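Toy kitchenware at Stendex: what goes on the white tabletop
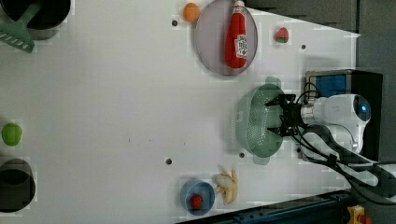
Corrado Villa answers the question of scale first: every piece has to be close to life size. "A colander with real holes, a bowl a raspberry fits in," he says. "Otherwise the set is no use to us."

The current list, Vurnura 2, has 81 items – pots, plates, fruit, a ketchup bottle. Villa rejects glossy finishes. "Garlic should be matte. Bananas we argued over until December." Replacements are ordered singly from Tranari.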